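Osberg small things – README

Bedroom tidying set, the small accessories part. Put together by Tia Yeoman, labels checked by Shirley Inskip. Last edit February.

What's in it
More than 300 short clips of little things going into a wicker basket on a bed. Coiled hair ties mostly, in cream, purple, clear and black. A black wristwatch in some of them. Flowered bedspread, pale green, same one all the way thru. Clips are cut at 17 seconds max.

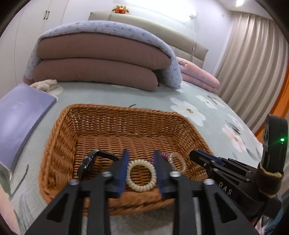 Labels are plain words, one line per clip: item, color, where it ends up. "Hair tie, cream, basket". Spiral and coiled mean the same thing, we used both before Shirley made a list. Clear and pinkish are one color in the labels – clear. Watch is always "watch", never "wristwatch". Search for the wrong one and you get nothing.

Folders
gosling – basket on the bed, all of the above
vindari – dresser top, earrings and pins, not finished
notes – Tia's tidying notes, read these first

Known problems
The clear tie gets missed a lot against the weave. Where two ties overlap the label goes to the one on top, the other is listed second. 7 clips in gosling have purple typed as "purpel". Will fix. Don't rename the files untill then, the label sheet goes by file name. 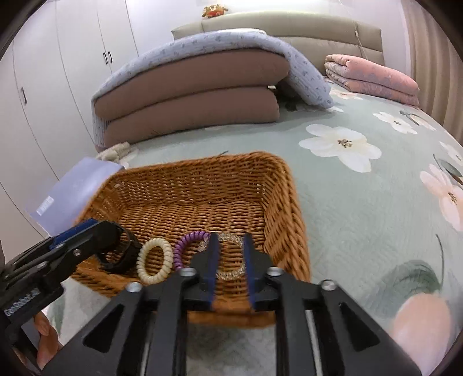
Using it
Fine for teaching or home projects. Keep the credit line with both names. Questions to Tia, label fixes to Shirley – send the clip name and the line as it should read.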